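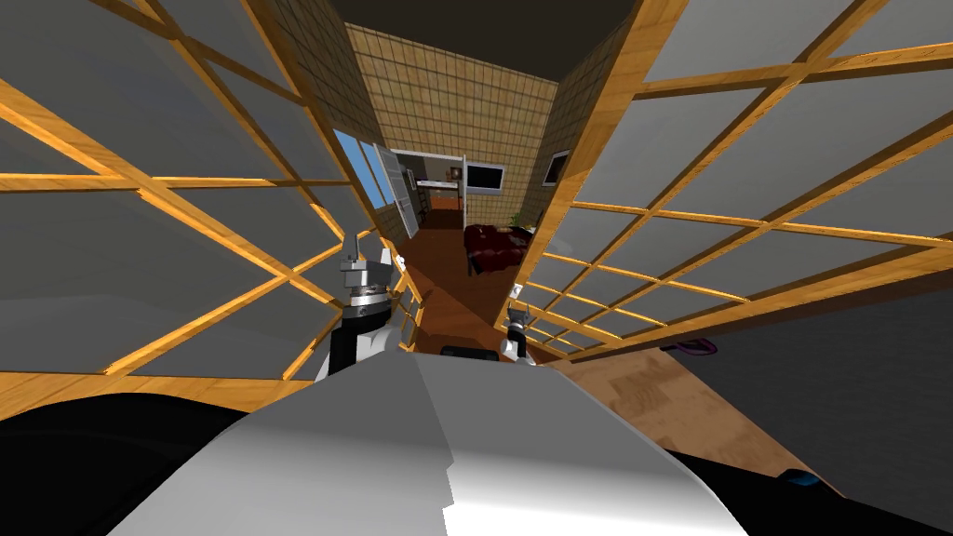
Planning for a Home Robot: Doors, Floors and the Money You Forget to Set Aside

February 10, 2018

Every winter I get a little stack of letters from readers who are thinking about a helper robot for the house, and nearly all of them ask which one to buy. I understand the impulse, I really do (I had the brochures spread over my own kitchen table for most of last year), but I'd like to coax you away from the brochures for an evening and toward a tape measure. The shopping goes so much easier once you know your own house.

Start with the doorways. Measure the opening itself, with the door or the sliding panel pushed back as far as it goes in daily life, which may be less far than you think if there's a coat hook or a bookcase behind it. Write down the narrowest number. Then look up the width of the robot with its arms in their normal traveling position, because the spec sheet will often give you the body alone. I like to see 4 inches to spare in total, and more if the robot has to turn as it goes through. Sliding screens with wooden lattice are lovely things, and I'd never tell anyone to take them down, but the panes don't care to be bumped, so be generous with yourself there.

Next, walk the route you expect it to travel, from wherever it will be parked to wherever it will work. In a lot of houses that means a screened-off room, then a corridor, then the living room with the couch sitting right where you'd want to pass. Try moving the couch before you spend a dime! Houseplants on the floor near a doorway can go up on a stand. Doors that swing into the hall want a hook or a magnetic catch to hold them flat to the wall.

Pick up the small stuff, too. Anything looped or ring-shaped lying by a threshold is a nuisance for wheels, and it's a good test of your household whether the floor can stay clear for a whole week. Ours couldn't, the first time. We bought a lidded basket and tried again in March, and did much better.

Now for the money. The price on the tag is only the start of it, and I keep a separate envelope for the rest. When I was comparing the Trurutis and the Astitier, the Trurutis looked like the thriftier choice until I added up the extras. Here is what I'd budget for, over and above the machine:

A spare set of fingertips for the grippers. I put down $49.
Threshold ramps for any raised sill. Mine came to $40 for the pair.
A yearly service visit. The Eshun repair shop quoted me $131, travel included.
A grounded outlet near the parking spot, if you haven't got one. Get a quote from an electrician before you order.

Do ask whether the fingertips can be swapped at home. Some can be changed with a little screwdriver and some have to go back to the shop, and two weeks without your helper is a cost as well, even if it never shows up on a bill.

If the seller offers a home trial, take it, and use your worst room for it. If there's no trial, Sostano makes a free planning sheet where you draw your rooms on squared paper and slide a cutout of the robot along. You could make your own from a cereal box just as well. I did ours on the dining table with a cup of tea, and found that the turn out of the hall was tighter than anything else in the house, so that was the measurement I carried with me to the store, folded up in my wallet next to the grocery list.

One more thing while you have the tape out: check the height of the shelves you'd like it to reach, and write that down on the same piece of paper.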